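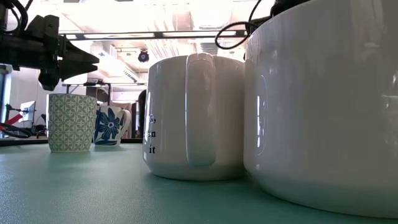

Two small cups and a tall white mug on the teal-green tabletop.

Benvinda Cordeiro has made felt brooches at home in Lurside for three years. She sells them at the December market and through her online shop, Trevon.

"I started with cards, but I was never neat enough with the folding," she says. "Felt forgives you a bit more."

Last winter she made 200 brooches. This year she wants to reach 300, mostly robins and hares, and she has begun cutting the shapes in batches on a Thursday evening.

Her blanket stitch came from a class run by Eero Niskanen. "He made us unpick everything. I was quite cross about it at the time."

She buys wool felt by the sheet and keeps the offcuts for wings and ears. Pins are glued, then sewn on as well. "I had two come back with the pin hanging off, so now I do both."

Orders for the market close when the robins run out.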